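Fokby mesh pencil cup, black – 5 stars

I bought this back in November when my old pen mug finally cracked (a souvenir from 1964 that had been my mum's, so I was rather sad about it!), and I wasn't expecting to feel strongly about a pencil cup. Well, I do. It's a simple little thing, fine black wire mesh with a solid rim round the top and another solid band at the bottom, and it looks smart on a white table without shouting at you.

It hasn't tipped over on me once, even with 11 pens and the big scissors leaning to one side – my previous one from Hedari went over if you so much as sneezed. Dust does settle in the mesh, I'll admit, but a quick going over with an old toothbrush sorts it out. The one grumble is that it's on the short side, so long rulers stick out at a silly angle.

I've since bought a second, and that one holds anything but pencils. Lovely for odds and ends that would otherwise roll off the table, and you can see what's in it too. Very happy indeed. 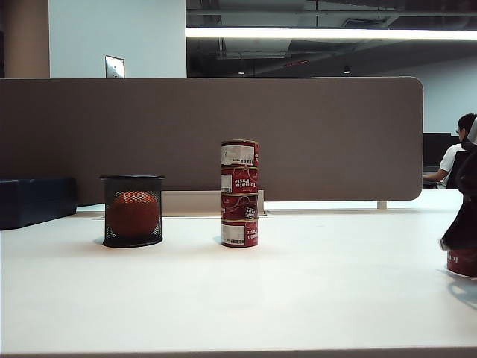

The cup with a ball in it, next to four tins of tomato paste for size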